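Robotic Manipulation of Soft Materials
Handout 9: Learning to suture from demonstrations

Notes by Matvii Onyshchenko. Read these before the lab session in July. The project sheet is separate.

1. What the problem is

Suturing is a good test for learned control because it is long, it needs two arms, and almost everything in it bends. The needle is the only rigid object being handled, and it turns in the jaws if the grip is poor. The thread has no useful fixed shape. The tissue gives way under the needle and does not always come back to where it was.

Older approaches planned a path for the needle through a model of the tissue. They work on flat foam pads. They do much less well on real tissue, where the entry point moves as soon as the tip touches it. The method in this handout, which we will call the Manalo method after the project it came from, does without a tissue model. It learns from recorded demonstrations and corrects itself from camera images as it goes.

2. Views and inputs

The policy takes images from a fixed camera and from small cameras near the instruments. The fixed view gives the layout of the whole task. The near view gives detail at the jaws, but it is often blocked or washed out by glare, and what it shows changes completely when the wrist turns.

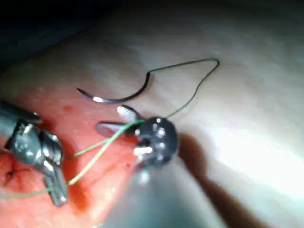 Figure 1. Near view, with green suture held in the needle driver and a curved needle on the pale tissue.

Note that there is more than one thread in Figure 1. The green strand runs from the driver's jaws down past the grasper, while the needle has a thin dark thread attached to it. A segmenter that labels every thread pixel as one class will join the two up and give you a path that does not exist. Keep this in mind for question 2 at the end.

The policy also receives joint positions and jaw angle for both arms. It does not receive force. The cable drive makes force estimates poor at the tip, and Malabanan found that adding them made training less stable without helping the result.

3. Splitting the task

One policy trained on the full task did badly. Small errors in the first minute put the arms in places the demonstrations never covered, and from there the policy had nothing to copy. The Manalo method therefore uses two levels.

The high level picks a step from a short list: pick up needle, drive needle, pull through, wrap, grasp tail, tighten, let go. It makes this choice twice a second from the images alone. The low level takes the chosen step and puts out a short burst of motion for both arms, which is then cut short and replaced when the next choice arrives.
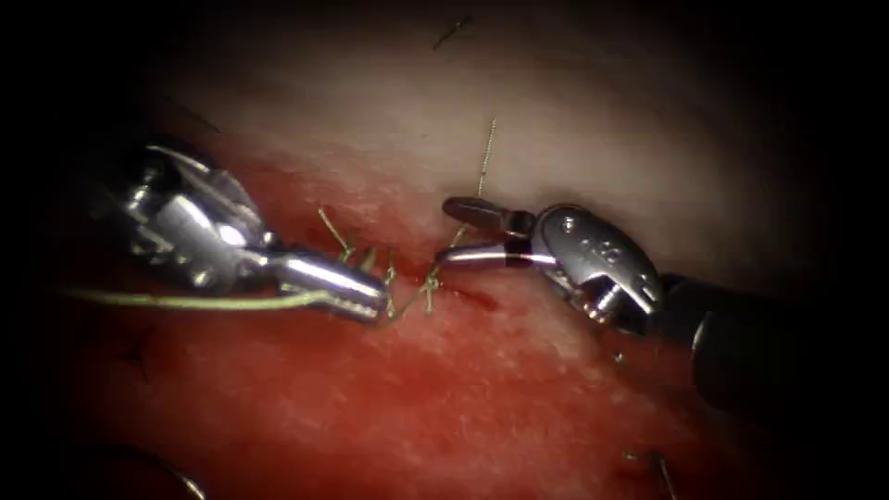

The list of steps matters more than the size of either network. With too few steps the low level has to cover very different motions under one name. With too many, the high level cannot tell neighbouring steps apart and flips between them. You will see this in the logs as a row of very short segments, with the arms hardly moving.

A corrective label is also allowed, such as "move left arm towards me" or "open jaws and retry". These were collected by letting the policy run and having an operator step in when it drifted – the same idea as the DAgger notes in Handout 6.

4. Driving the needle

Most of the difficulty in this step comes before the needle goes in. The angle at which the needle sits in the jaws sets the arc it will follow, and once the tip is under the surface there is little room to change it. The demonstrator should settle the grip first and then approach. In the view below the needle is in the right jaws with its point angled down and slightly left, and the green thread runs back from it to a loop near the left jaws, so the left arm has slack close at hand but has to stay clear of it during the drive. Demonstrations in which the left arm caught the loop were kept in the training set only if the operator freed it again. 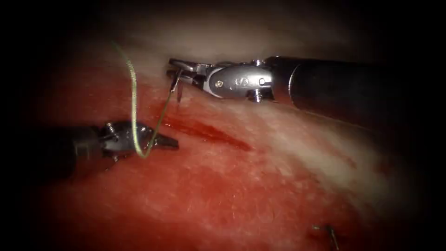 Motion for this step is given relative to the current tip position and not in the base frame. The arms have slack in their cables, and the base-frame position reported by the encoders can be wrong by more than the width of a needle. Relative motion hides most of that error over a short burst. It does not remove it, so the burst must stay short. Malabanan's ablation used bursts of 14, 35 and 60 control ticks, and the longest was clearly the worst. At 35 the drive was smooth and still corrected itself in time. At 14 it was accurate but hesitant, with a visible pause between bursts. 'Accurate' here means where the point meets the tissue. With the needle held just above the upper end of the blood streak, as it is in this view, the offset is judged from the point itself and not from the jaws.

5. Tying and the free tail

The knot is where most runs are lost. The policy has to form a wrap, reach for the free tail and pull both ends without dragging the tissue up. The tail is thin, often pale against a pale background, and may point anywhere.

Three measures helped:

Demonstrations were balanced by tail direction, so that the policy did not learn to reach for one favourite spot.

The high level was allowed to choose "grasp tail" again after a miss. Before this change a missed grasp was followed by "tighten", with one arm pulling on nothing.

Runs were scored stitch by stitch. A run with a good row and one failed knot still tells you something, and a single pass or fail mark throws that away.

For your own marking, look at the state of the thread before you look at the arms. Finished knots have trimmed tails. A stitch in progress still has thread running on from it, and you need to say where each length goes before deciding which step is under way.

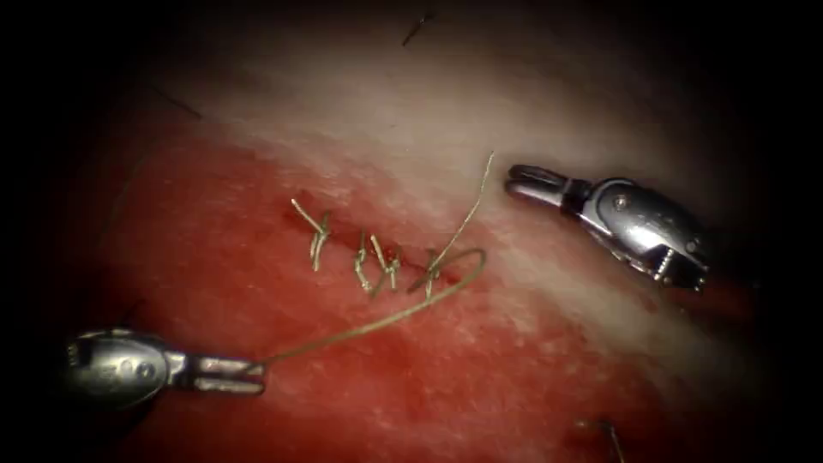

6. Questions for the lab

1. Take one log from the Haltevberg set and mark the step boundaries by hand. Compare them with the high-level output. Where do they differ, and does the difference affect the motion?

2. Suggest a way to keep two threads apart in the near view when they differ in colour. Then suggest one for when they do not.

3. Why does relative motion help with cable slack but not with a needle that has turned in the jaws?

4. Rewrite the step list with one step removed. Say what the low level would now have to learn.

Hand in answers to 1 and 3 in writing. We will talk through 2 and 4 in the session. Alfredo Malabanan will bring the burst-length logs, and the reader for them is in the Drarkard folder on the course drive.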